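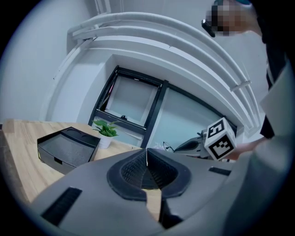 What do you all do with coins left over from a trip?

Mine go in a jar till somebody I know is headed that way, then I trade them for a coffee.

tidewater_jo
June 2020
Same, except our August trip to Prosarport is off and I've got 433 coins sitting here doing nothing!! Counted them twice (it was raining).

pennyroll
Spend them at the airport. I dumped 40 of mine on a sandwich at Asard and the cashier was very nice about it.

gus_in_the_attic
Disagree, airport prices are robbery. Keep the odd ones, my kids love sorting through them.

pennyroll
Kids lose them in the couch, gus. Ask me how I know.

tidewater_jo
Does the exchange desk at Roneva take coins? Even at 15 percent off I'd do it.

gus_in_the_attic
Bills only when I asked. Might have changed, so call first.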